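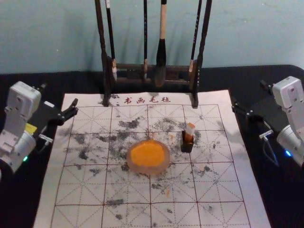

Seal paste, stamp and brush rack on the felt mat, with both arms at the ready.

Tips for a Stamping Table, Borrowed from a Robot Study

I keep a page of craft-room tips going for the folks at Fesham, and this month's batch comes from an unlikely place. The Eklow group has been teaching a pair of robot arms to ink a seal and press it onto paper, and their write-up is full of things I wish I'd known when I first bought a pot of orange paste and ruined a good sheet with it.

Their question was a simple one: does it help to practice from the same starting layout every time, or to move things a little? They recorded 112 practice runs with a person guiding the arms, then let the arms try it alone. Trained on one fixed layout, the arms made 4 clean prints out of 20. Trained on layouts shifted by a thumb's width or so, they made 18 out of 20. That's quite a jump, and I've been shifting my own dish around ever since. 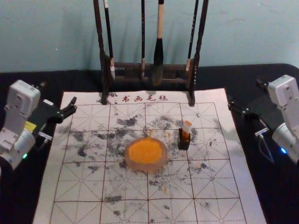

So, on to the tips. Put the dish in the middle and the stamp close by on the side of your working hand, because a long reach over fresh paper is asking for a smudge. Tap the stamp lightly in the paste several times and turn it a little between taps. One hard push fills up the carved lines, and the Najafi method (the one the arms were taught) uses light taps for just that reason.

Keep a felt under your paper. Old ink stains on it are fine as long as they're good and dry – press a scrap of tissue on them first if you aren't sure. Hang your brushes tips down at the back, where your sleeves won't find them.

Wipe the stamp before you put it away, and put the lid back on the paste. I use the soft cotton rags from Randham, though an old undershirt does every bit as well.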